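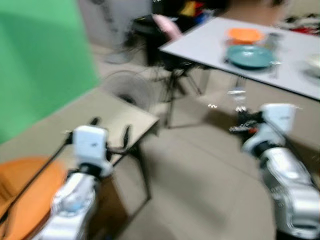
Chapter 4. Looking after a two-arm cell

Setting up a cell is mostly cable work and patience. The Haltance pair at the Fukville workshop is our worked case for this chapter and the next one, so get to know it now. Two white arms, black fingers on the left gripper, and a thin black cable that runs up the left arm to the wrist module. That cable is the first thing to check. Always. It flexes each time the wrist turns, and Vesela Delić, who wrote the workshop's service notes, has it swapped every 300 hours whether it looks worn or not. Longest one ever lasted was 287 -- before the rule came in, obviously.

Order of work, morning start:

Power off, both arms. Wait 45 seconds.
Run a thumb along the cable, wrist end first. Kinks, flat spots, shiny patches.
Finger screws, left then right. Snug, no more. Over-tightening cracks the Kadrić mounts.
Wipe the fingertips. Dry cloth only.
Power on, home the left arm, then the right. Never both togther.

If the right arm homes short, don't touch the offsets yet. Nine times in ten its the base bolts. Section 4.3 has the torque table, 4.4 the offsets.

A word on logs. Write down what you did, even when you found nothing. The Galtia sheets have 16 lines a page and a box for initials -- fill the box. Half the faults in section 4.6 were traced from old sheets, and the other half took far longer.

Before reading on, find the service log for your own cell and look up when the wrist cable was last changed.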